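Books and household things wanted for the September exchange in Nokby

The exchange room in Nokby opens again in September, on a Sunday, and the first things are already laid out for sorting. Last year 289 people came through the door, and many of them asked for more books in other languages than English. This year we can offer a little more of that.

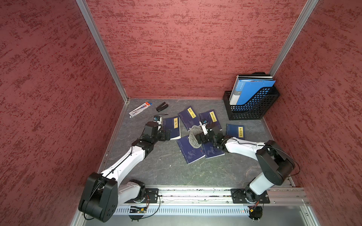 Devura House -- Exchange and Reuse Group

Among the early arrivals are dark blue paperbacks in Chinese, with yellow title labels. One is the Zhuangzi and another is 梦溪笔谈, often called in English the Dream Pool Essays. A third label seems to say 唐诗三百首, the Three Hundred Tang Poems. There are also two covers with pale drawings of horse riders, which will perhaps please the visitors who do not read the language. A small black stapler came to the sorting place too, and it will go on the office shelf.

Seraina Zürcher takes care of the book part of the exchange. She would like to keep the Chinese books together and not mix them with the general classics. "A person who wants one of them will probably want to look at all of them," she says. If you have dictionaries, school readers or poetry in any language, please bring them. Old magazines we cannot accept this time.

Household textiles are welcome as well. Last year they were put at the bottom of the boxes and many visitors did not find them. Now they will have their own table beside the window, and things with a soft or fuzzy surface will be placed on top, where people can touch them. 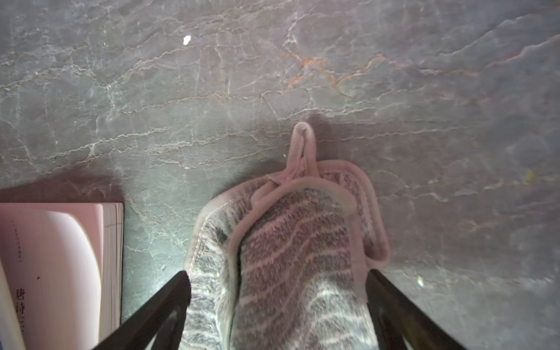 Fuzzy stripes with a pale pink edge, on the grey veined surface.

Textiles must be clean when you bring them. Small signs of use are no problem, but please do not bring pillows or mattresses. If something belongs to a pair, tie the two parts together with a string. We had 13 single items left after the last exchange, and it took a long time to ask everyone about the missing ones.

Ebbe Holmgren will receive the things at the side entrance on Floron Lane. You may bring up to 20 items per household, and books count also as items. Each item gives you one paper ticket, and with one ticket you may take one thing home. Tickets from last year are still valid -- please look in your drawers!

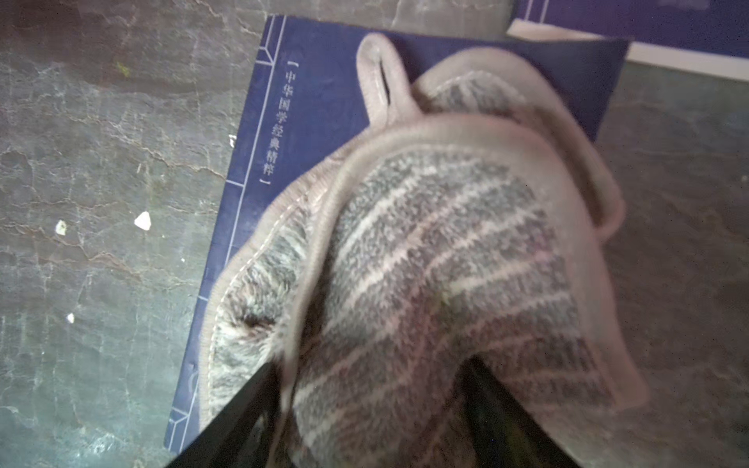

Stripes again, this time on top of a dark blue book.

The room has place for roughly 530 things. When the shelves are full we will put a notice on the door and continue to receive only books. What is left after the exchange goes to the Gebremichael reading room, which takes the books, and to the textile collection at the harbour.

Doors open for visitors at ten in the morning and close at three in the afternoon. Coffee and tea are free, and there is a ramp at the side entrance. Please bring your own bag.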